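The Maintenance Log

The blog was called Vakness and it had 62 readers. The owner knew this from the counter, which updated at midnight. She had set the counter to ignore her own address.

Most posts dealt with the boiler. She recorded the pressure each morning, the model of any part replaced, and the time the radiators took to warm. In April she added a line at the foot of an entry: Slept two hours. Pressure normal.

A comment arrived from a reader who used the name Rokaler. It said that a slow drop overnight often meant the expansion tank, and that two hours was below the recommended range.

She replied that the tank had been checked.

Rokaler wrote back that he had meant both readings.

After that she logged sleep in its own column. She did not explain the column. Rokaler kept a blog too, a record of rainfall measured in a yard with one gauge, and she began to read it after the counter turned over. His entries ran to 868. The last 36 had a second figure in parentheses, with no unit. It was usually a four or a five. She compared it with her own column for a week before she understood the unit was hours.

She left a comment under the newest entry. It asked what kind of gauge he used.

He gave the make, the diameter of the funnel, and the height above ground. Then, on a separate line – I am up most nights, if you want to check a number.

At ten past three she read the dial, typed the pressure into the comment box, and sent it. The answer came in under a minute.

Received, it said. Dry here.
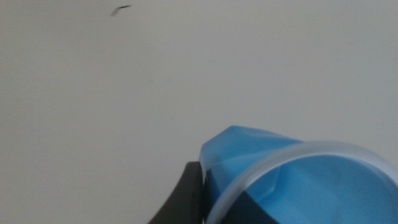

Jasau Rebelo
Fiction Contributor

Writes short stories and keeps a blog on home repair. Comments are open until the next story goes up.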